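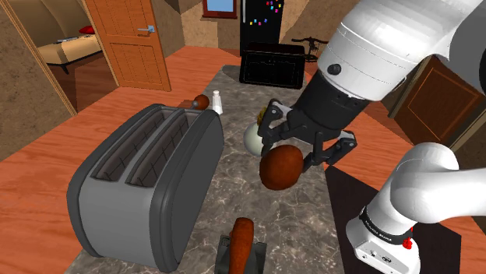 Page 7

Allotments and Kitchen Gardens > Growing > Is it worth growing maincrop potatoes at all?

marrowfat_pete
17 January 2003
My wife has asked me to justify the potatoes. She isn't being cruel, she just wants the bed back for dahlias, and she has noticed that a sack of spuds from the farm gate costs less than I spend on seed, string and sausage rolls. I had a speech ready but it went to pieces once she asked how many we threw out. Has anyone got a better speech?

Fotini Karamanlidis
You grow them because you like digging them up. Say that. She can't argue with it and neither can the price of a sack.
I gave up on maincrops myself and grow only earlies, out of the ground by June if the frost leaves them alone. Boiled, butter, salt, eaten standing up by the cooker. The big floury ones you lot break your backs over taste of whatever you put on them.

tin_bath
Fotini, I respect you on beans but that is nonsense. A proper maincrop baked slowly until the skin goes hard is worth any amount of back. You can't bake an early. I've tried, it comes out like a boiled sweet. 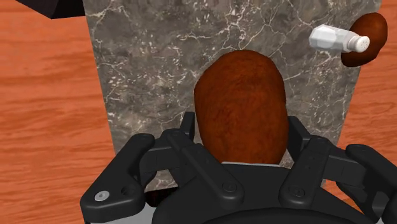 And before somebody says it, the ones from the supermarket are washed, which ruins them for keeping. Leave the soil on, brush it off when you want to eat, paper sacks, dark shed. Mine last until the shed mouse gets bored.

marrowfat_pete
The shed is part of the problem. It leaks over the sacks and nowhere else. I have moved the sacks and the leak has moved with them.

hoe_no
I use the Gorex storage bins. Expensive, ugly, lid fits. Had a pair of the Jitik ones before and the lids went banana-shaped the first summer. My brother-in-law swears by Jitik but he keeps his in the spare bedroom, so he's hardly testing them.

tin_bath
Plastic bins sweat. You'll have soup by spring.

hoe_no
They've got vents.

tin_bath
Then you've paid for a box with holes in. I've got a box with holes in. It's called the shed.

Yu
Can I go back to Pete's question? I did the sums once, which I don't recommend. I put down everything for the year and ended up with a figure per potato that I've never repeated to anybody in the house. The part I'd forgotten was the water. The part I'd remembered and left out on purpose was the rotavator.

Fotini Karamanlidis
You hired a rotavator for a half plot?

Yu
Bought.

Fotini Karamanlidis
Oh, Yu.

elimis_lane
Longtime reader, first post on this one (I'm down at Elimis Lane, clay like a wet settee). I think you're all asking maincrops to do a job they aren't suited for on small plots. They sit there until autumn, they catch blight the week before you'd have lifted them, and then you write about it on here for seven pages. Put in a short row for Christmas dinner and give the rest to something you can't buy decently. Tomatoes. Shallots. Peas, if you can stop eating them on the way home.

marrowfat_pete
A short row is what I'm going to end up with, I can feel it. She has started leaving the dahlia catalogue open on my chair.

tin_bath
Don't give ground. It begins with one row and then you're a man who owns a cold frame. 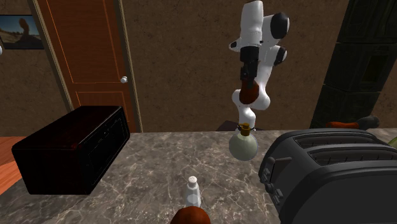
What I'd do in your shoes is cook her the dinner. Your own potatoes, done in dripping, nothing fancy with them, and open something decent to go alongside. Bring up the dahlias yourself at pudding so you look generous. Then offer her the strip by the compost.

Fotini Karamanlidis
The strip by the compost gets no sun. She'll know that. Everybody's wife knows which strip gets no sun.

hoe_no
Dahlias would hate it there too. Also you can store the tubers in a vented bin over winter, I only mention it.

elimis_lane
Are you on commission?

hoe_no
I wish. I wrote to them about a cracked hinge and they sent me a leaflet.

Yu
For what it's worth, I still grow maincrops. I lost most of a year's to slugs, the sort that leave you a lovely big potato with a corridor through it, and I put them in again the next spring without giving it a thought. There's no speech for that, Pete. I'd go with what Fotini said at the start.

marrowfat_pete
Tried it. Told her I like digging them up. She said I could dig up dahlias as well, every autumn, for ever, and that they come up in clumps.

tin_bath
She's read the thread.

marrowfat_pete
She doesn't know how to work the modem.

Fotini Karamanlidis
Which dahlias is she after? If it's the big dinner plate ones she'll want stakes and I've got a bundle going spare.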